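**Stolldale starts collecting household plastic on its own**

January 3, 2024

Households in Stolldale can now put out plastic bottles, caps and clean bags separately from the rest of their trash. The town switched over at the start of the year, and the first pickup covered the streets between the Kutach bridge and the old dairy.

The work is being done by Mensah, the hauler that already handles regular trash in town. Its contract for plastic runs through June, when the town will decide whether to keep going. The trial takes in 763 homes, and 200 more on the Fondutberg side may be added in the spring if there is room on the truck.

Most of what the town wants sorted out comes from the kitchen, but the notice mailed to residents also mentions the living room, where bottles and wrappers tend to go into the same small basket as tissues. Paper tissues still belong in the regular trash. Bottles should be emptied, and caps can go in loose. Clear bags are accepted if there is no food on them. Black liners are not.

Clearing up in the living room: 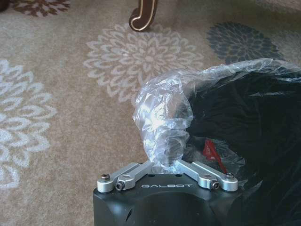
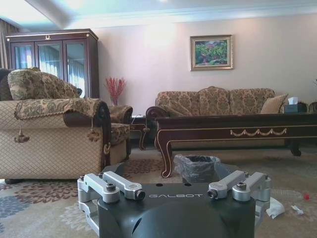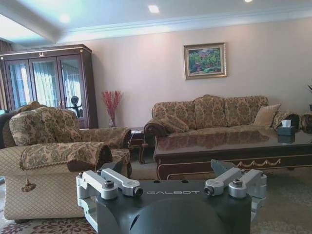

Ohemaa Sowah thinks the rule on liners will trip people up. She said she has always lined her wastebasket in black and tied the whole thing shut at the end of the week, and she would like the town to say plainly whether she should tip the basket out and sort it, or keep a second one next to it. Two baskets in a small front room is a lot to ask, she said, and she doesn't plan to put one beside the sofa.

The town's answer is that either way is fine, as long as the plastic reaches the curb in a clear bag. Residents can get a roll of clear bags at the town office at no charge, one roll per home. The office ordered 1053 rolls and will restock if they run out before June.

Mensah will leave a paper tag on any bag that has the wrong things in it. A tagged bag won't be taken, and the resident can sort it again and put it out for the next pickup. The town is not issuing fines during the trial.

Pickups are every two weeks. Bags should be at the curb by 7 a.m. Apartment buildings with a shared trash room will get a separate bin, and 17 of those bins have been delivered so far. Building managers who are still waiting for one should ask at the town office for Rodica Chiriac.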